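Kitchen sponge

A kitchen sponge is a small block of soft, porous material which is used for washing dishes and wiping surfaces in the home. The first household sponges were the skeletons of sea animals, collected by divers. Today most are made in factories, from cellulose or from plastic foam.

Materials

Cellulose sponges are made from wood pulp. The pulp is treated until it becomes a thick liquid, and crystals of salt are mixed in it. When the block is heated, the crystals melt and leave holes of different sizes. Cellulose holds much water, but it becomes hard when it dries. 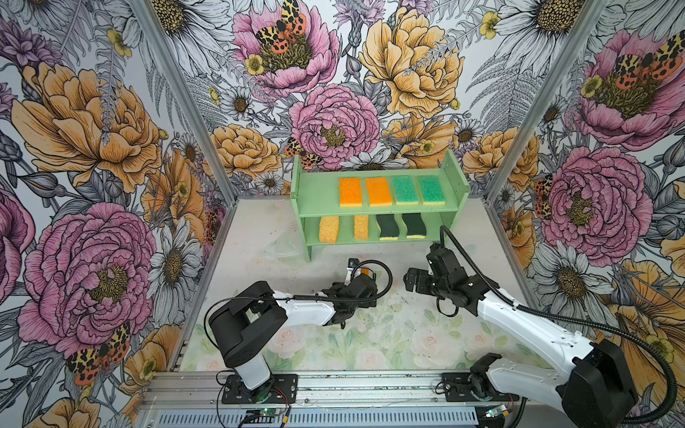 Foam sponges are usually made of polyurethane. They dry faster than cellulose and keep their shape, but they take up less water. A scouring layer can be glued on one side. This layer is rough and removes burned food, but it may scratch glass and non-stick pans.

Production in Flemell

The town of Flemell had a sponge works for many years. It stood on the Vastodbridge road and at its largest employed 324 people. The firm Plallska bought the works and moved the cutting of the blocks to Holanda, while the packing stayed in the town. In its last full year the packing hall had 686 square meters of floor. It was closed in June, and the building is now used for storage.
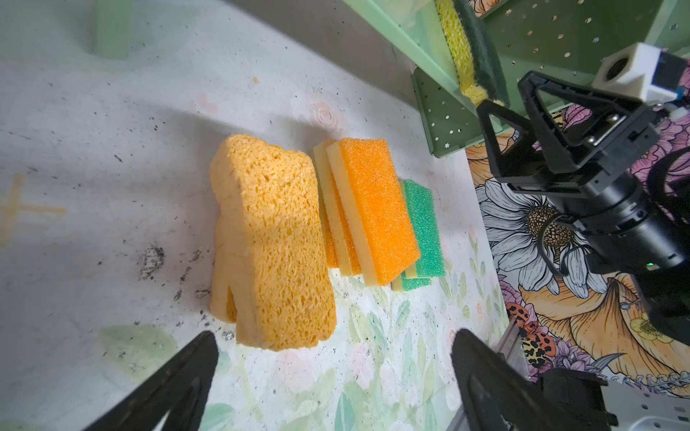
The works sold its products mainly to shops in the region. Offcuts were not thrown away. They were pressed together and sold to tile layers, who use large sponges for cleaning the joints.

Care and hygiene

A sponge that stays wet offers good conditions for bacteria. It should be rinsed after use, pressed out and left where air can reach it from more than one side.
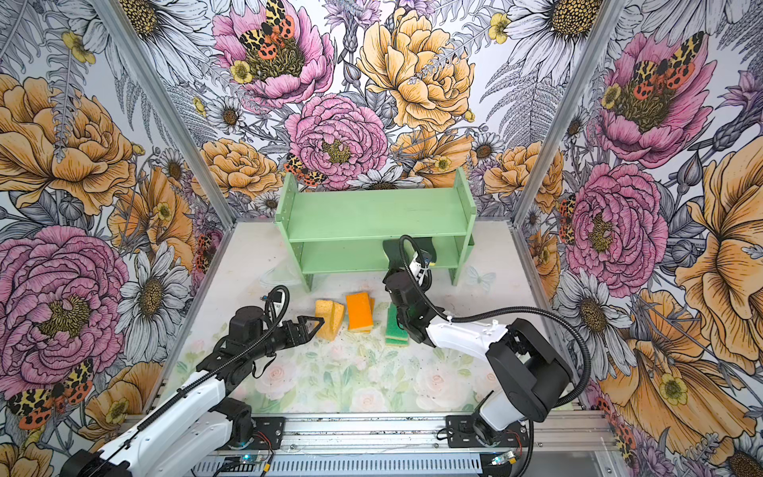 Sponges in front of a two-tier shelf

Boiling for a few minutes lowers the number of bacteria but does not remove all of them. A sponge which smells bad or falls into pieces should be replaced. Many households keep 2 sponges, one for dishes and one for the sink.
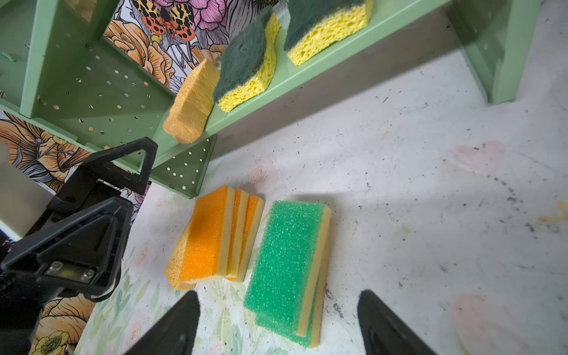
Disposal

Plain cellulose without a scouring layer can in many cases be composted. Foam sponges belong in the household waste.

See also: Dishcloth, Loofah, Steel wool

Last edited Aug 27, 2025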